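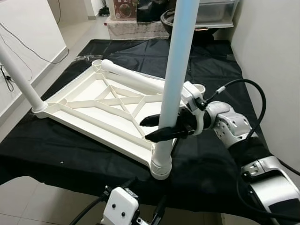

3.2 Assembly procedure and leg seating

The item under study is a small side table in white plastic, sold flat as a one-piece frame with four tubular legs and four threaded fittings. Each leg goes into a round socket at one corner of the frame. The tables were supplied by Firon and assembled at the Plernham workshop in July, following the sequence used in the earlier Wornwood trials.

The frame is placed upside down on a work table covered with black cloth. In this position the molded ribs are exposed and all four sockets open upward. Two diagonal ribs cross near the center and form an X between the straight struts (Figure 2). The cloth limits sliding during tightening and protects the top surface from scratches. Figure 2 shows the frame at an intermediate stage: two legs stand in their sockets, a third lies across the ribs, and two corners are still open.

Legs are started by hand pressure only. The fitting is held vertical over the socket, lowered until the first thread engages, and turned clockwise until the collar meets the rim. A leg that binds before the collar closes is backed out fully and restarted. Partial correction of a crossed thread was not permitted, as it was found to mark the plastic and alter the final angle of the leg.

We completed 118 assemblies under this procedure. In 18 of them at least one leg had to be restarted, and in 8 the restart was needed on the last leg to be fitted. Most restarts followed a tilt of the leg at first contact. The length of the tube makes a small tilt at the socket easy to see at the free end, and assemblers were told to check the free end before applying any turn.

After the fourth leg was seated, the table was set upright on a flat plate and checked for rocking. Tables that rocked were turned over again and each collar was tightened in the original order. The effect of that order on final leg angle is treated separately in Section 3.3, using the fixture described by Cabrera.

Figure 2. Table frame inverted on the work surface during leg installation.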